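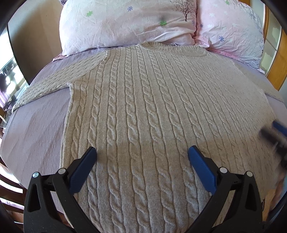
Chapter 4. Folding and Storing Knitted Garments

Knitted garments require more care in storage than woven ones, as their weight can pull the stitches out of shape. This chapter sets out the method taught on the Bekville household course. The first step is always to lay the garment flat, face up, on a surface wide enough for the sleeves. A bed serves well: a cable-knit sweater may be spread with its ribbed collar towards the pillows and its sleeves drawn out to either side.

Search this title Enter keyword Go

September 10, 2019 | By Dragica Mujić
Filed under: Home Studies, Clothing Care 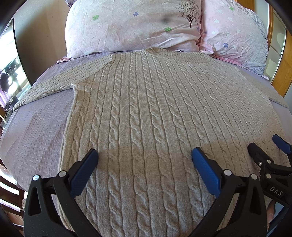

Reading time: 40 minutes (whole chapter)

Before any fold is made, the learner should smooth the front from the neckline downwards, following the line of the cables. Raised cables form a thick fabric and should not be pressed hard. Check the seam where each sleeve meets the body, and ease out any fold found there.

Section 4.1 deals with the sleeves, and Section 4.2 with folding the body in thirds. Section 4.3 covers drawers and shelves. Learners who have not completed the washing exercises on page 135 should do so before continuing.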